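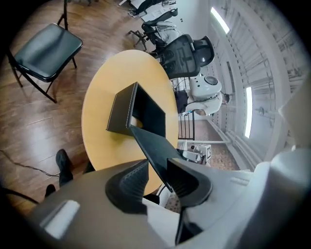
Gwenllian Dafis had warned me she talks fast once you get her onto fingers, and she does. I'd barely found somewhere to put my coat at Pollatum, the shared workshop on Llewellyn Street in Pestham, before she was telling me about rubber.

"Everybody wants to ask about the electronics," she said. "I've spent way more evenings on the pads!"

The project is called Truserano, and it's a gripper you carry around in your hand. You squeeze, the jaws close, you pick up whatever you were going to pick up, and the whole thing gets recorded so a robot arm can learn from it later. Gwenllian started it at home in October, on a kitchen counter she shares with a bread machine and two roommates, and moved it over to Pollatum when the roommates (very politely) asked for the counter back.

I wanted to know what the first one was like. She laughed for a while.

"Terrible. It weighed as much as a bag of flour. My wrist gave out after four minutes, I timed it. And the jaws didn't meet! One was a hair longer than the other, so anything thin just rolled out sideways. Pens, spoons, forget it."

She has numbered every version of the jaws since then, and we're up to 35. Some are only a different screw hole. Number 19 got as far as picking up a grape, and she still talks about it like a dog that ran away. The printing for all of them is done on the workshop's older machine, the one with the squeaky fan, because the newer one is always booked.

Money came up, as it does. Her spreadsheet says the parts for one gripper come to $111, and she'd love to see that under a hundred before she puts the files online. The motor-free design helps a lot. "Your hand is the motor," she said. "Hands are free. Mine is, anyway."

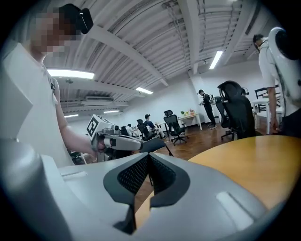 Building more than one was the point where Truserano got complicated, Gwenllian told me, and also where it got fun. A single gripper can be fussy and you forgive it. With several of them in different people's hands, every little wobble starts to matter. She's proudest of the white block that sits on top, tilted, with the black and white square pattern on its side. The pattern is there so the software can work out where the gripper is, and the tilt took her forever. "I had it flat to begin with, and the second you turned your wrist the pattern was gone. So I leaned it over. It looks like a little roof that's sliding off, and I've gotten fond of it."

Then we got back to rubber, of course. The pads have a texture on the inside, a sort of grid, and she tried smooth ones first. Smooth was lovely on boxes and hopeless on anything with a curve. She cast the first textured set in a mold made from a kitchen sink mat, and a good part of that mat is still in a drawer in case she needs it again.

I asked if other people at Pollatum mind being roped in.

"They rope themselves in! Somebody walks by, says can I try it, and there goes the evening. You learn so much from watching. I hold it like a hammer. Other people hold it like a hair dryer. So the handle changed."

Her last session produced 76 recordings, and she had gone through most of them by the time I visited in March 2022. She throws out more than I'd have guessed. Dropped objects can stay in, apparently, but a recording where the tracking jumps has to go, and she sits there with a mug of tea deleting them one by one.

What's next? A lighter handle, then a better way to run the cable so it stops catching on sleeves. She already had the new clip in her pocket when she told me that, and she made me try it on my own cuff. It caught. She wrote something on the back of her hand and went to see if the printer was free.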